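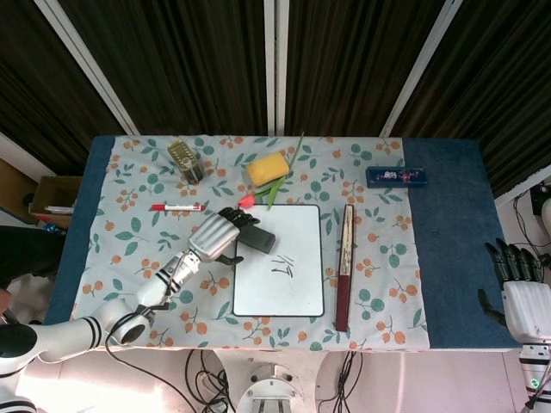

Left hand on the eraser, small whiteboard, fruit tablecloth.

**druv_lwazi**
Right, so that's the job I'm trying to budget for. Lwazi Botha here, I look after equipment for a small teaching workshop and I've been asked to put a number on a two-armed setup by October. It's everyday tabletop stuff, wiping a board and picking up pens, nothing heavy. I've got two quotes in front of me. Druvimine want 42 thousand for arms, hands and base. Ferden are a fair bit cheaper but the hands are extra and they won't tell me what a spare finger costs until I've signed something! Anyone bought from either?

**mopsy_bench**
We've had the Druvimine kit for two years. Arms have been lovely. Hands less so, we've been through a few fingers, so ask for the spares list in writing before you talk about anything else. Also put cabling in the budget as its own line. I didn't, and I ended up begging for money for trunking and longer leads.

**tinplate**
Do you really need both arms with proper hands? If it's mostly wiping and picking up, I'd get one hand with fingers and a plain two-jaw gripper for the other side. In your photo the right one isn't holding anything. That's a big chunk of your 42 sat in mid-air.

**druv_lwazi**
Fair, but the folding fan is on our list and I can't see how you'd open that with one good hand and a pincer. Same with getting the cap off a marker.

**tinplate**
You could clamp the marker. I'm not saying never, I'm saying buy the second hand next year when you know you want it.

**mopsy_bench**
Disagree with tinplate there (sorry!). We added ours later and paid for a second visit from the fitter plus a new licence. It came out 15 per cent dearer than if we'd just ordered the pair.

**quillfeather**
Has anyone tried Chauke for servicing? They quoted us for a yearly visit on Ferden arms and seemed happy to do other makes too. No idea if they're any good, the quote was very polite.

**mopsy_bench**
Used them once, they were fine. Slow with parts.

**druv_lwazi**
Thanks all. I'm going back to Druvimine for the spares list and a split price, one hand and then two, so I can put both in front of my boss. tinplate, if the gap's big enough I'll eat my words. Still need to work out what to put down for sponges and pens, we get through loads.

Related threads
Dova controllers: lease or buy?
Second-hand arms, what to check before you pay
Insurance for workshop robots
Ferden delivery times
Cable trunking that doesn't cost the earth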